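4. Composition of the Mixed Waste Before Sorting

4.1 What the residents put together

In the previous section we described how the 16 households in the Taheri building keep their light waste during the day. The present section deals with the material itself, in the state in which it stays in the room before someone takes it to the bins downstairs. We call this state "open waste". It was not easy to find a good word. The residents themselves often said only "the papers", also when plastic was a large part of it.

Open waste is different from the content of a bin in two respects. First, it is dry or almost dry by the report of the residents, who put tea bags and fruit peel directly into the kitchen bin. Second, it lies next to things which are not waste at all. A wallet, keys, a charger or a bag from the shop may be on the same cloth, and the person who tidies must make a small decision for each piece. In the interviews this decision was named as the tiring part of the work more often than the walking to the bins.

The residents were asked to leave the open waste as it was until our visit and to sort it then in their usual way. No advice was given before the sorting. The questions about the rules of the town came after it, so that the wording of the questions would not change the behavior.

Typical open waste of the collection is shown in Figure 2. On a yellow checked cloth there are crumpled printed paper, a pink plastic bag, a silvery foil wrapper and a white-and-pink paper food box. A dark brown wallet lies on the same cloth (Figure 2a). A crushed paper cup with printed drawings, a brown, cream and red wrapper and a pink mailing bag with a label are seen in Figure 2b.

Figure 2. Mixed light packaging on a checked cloth in a furnished room. (a) Paper, wrappers and a wallet on the same cloth. (b) Paper cup, crumpled paper and pink mailing bag.

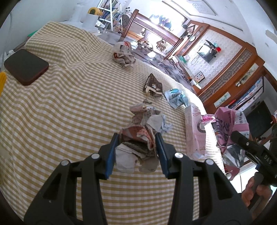
The habit of crumpling deserves some attention. Almost every resident presses a wrapper or a receipt in the hand before putting it down, and this is done without thinking. When we asked why, the usual answer was that a flat paper looks as if it is still needed. A ball of paper says to the other people in the home that it can be thrown away. In this way crumpling is a first step of sorting, but it divides only the waste from the useful things. It does not divide paper from plastic, and for this second division it even makes difficulties. A wrapper with paper on one side and a thin metal layer on the other may show only the paper side after it was pressed.

We therefore recorded two things for each piece: the material as the resident named it before touching, and the material as the resident named it after opening the piece by hand. In the Kivell list of household materials, which we used as the base of our coding, there is no place for such a change of opinion. We added it as a separate column. The definitions of the groups were not changed.

4.2 The groups of material

Paper and thin board. This group contains printed sheets, receipts, tissue paper from shoe boxes, small food boxes and paper cups. The food boxes were mostly understood as paper by the residents, and the discussion was only about the grease. Some residents tear off the clean lid and put the lower part in the general waste. Others put the full box in one place, and they find the tearing exaggerated. The local rules accept both ways, but the printed sheet that hangs in the entrance of the building mentions only the first one.

Film and bags. Shopping bags and mailing bags belong here. The bags are kept for some time even when they are torn, and several households use one of them as the container for the rest of the open waste. This use is practical, but at the end the bag and its content go to the same bin, also if the content is clean paper. A mailing bag brings one more question with it, the label. Residents who care about privacy cut or scratch the label before the bag leaves the home. We met this habit mainly with older residents, while the younger ones fold the label to the inner side and consider it enough.

Wrappers. By this we understand the small packages of sweets, biscuits, instant coffee and similar goods. They are light, and in weight they mean very little. In the work of the person who tidies they mean a lot, as each one must be picked up separately. They also fall easily between a mattress and a wall or under a table, and they are found again only at the large cleaning in December.

Pieces of two materials. A cup with a plastic layer inside, a bottle neck with its cap and an envelope with a window are of this kind. The residents have no common name for them. In our notes we wrote the words of each resident, and after that the code.

4.3 Pieces which changed their group

In total 300 pieces were coded. The changes of opinion after opening by hand were concentrated in the wrappers and in the pieces of two materials. For printed paper the first opinion stayed in nearly all cases, even if the paper was pressed to a hard ball. The printed text seems to help here. A person who sees small letters on a pale surface thinks of a receipt or of an instruction sheet and does not look further.

With wrappers the color played a larger role than we expected. Brown and cream surfaces were called paper at first view, and shiny ones were called plastic or foil. When the wrapper was opened, the sound was used as a test, and after the sound the tearing. Many residents explained to us, with some pride, that plastic stretches before it tears. We did not find this advice in any brochure of the town. It is passed from one household member to another, and the children know it too.

The surface on which the waste lies has an influence as well. A patterned cloth hides small scraps, and residents with such cloths make a second round with the flat hand after the large pieces are gone. On a glass or polished table this second round is left out. We can't say which of the two leads to a cleaner result, as the remains were not collected in our study. It was, however, visible in our time notes that the tidying of a cloth is longer, and that it often ends with shaking the cloth out of the window.

We did not give the residents trays or boxes for a temporary sorting. In an earlier project with the Liltar furniture workshop such boxes were tested, and they were soon filled with other things, for example with sewing items and medicine. For a small room any new container is first of all a new storage place, and the waste is not the most important candidate for it.

4.4 The special case of the paper cup

Among all pieces, the paper cup led to the longest talks. It looks like paper, it carries the print of a paper product, and it can be crushed with one hand. A few residents rinse it and keep it for pens or seedlings. The rest crush it directly after drinking, which saves space but closes the opening, so a remaining drop can't be poured out later. In Grindudlow the rule for cups was written in two different ways in the material given to the residents, and our comparison uses the text valid on July 16, 2024.
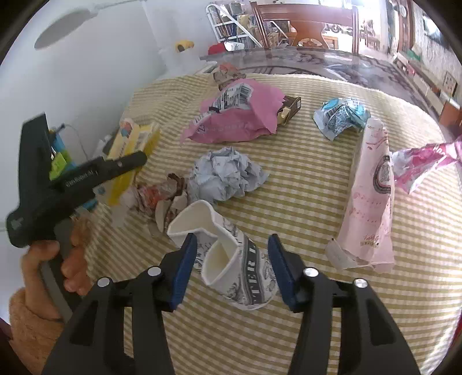 Should a crushed cup be put together with clean paper?

According to this text it goes to the general waste, together with greasy boxes. The thin layer inside the cup is difficult to separate from the paper, and the local sorting line is not equipped for it. A cup sleeve made of plain board can be taken off and put with the paper.

Most of the residents had understood the opposite. They pointed to the drawing of a cup on the entrance sheet, which stands close to the word "paper" although it belongs to the line under it. We consider this a problem of layout, and it was reported to the building office. The coding of the cups in our tables follows the material and the rule, and the opinion of the resident is given beside it.

4.5 Limits of the description

The groups above were made for the open waste of small furnished rooms. They should not be used for the kitchen bin, where wet material changes both the weight and the behavior of the person. Glass and cans were also left out of the coding, as the residents carry them down separately and they seldom lie on a bed or on a table. The question of how long a piece stays in the room before it is taken away is treated in Section 5.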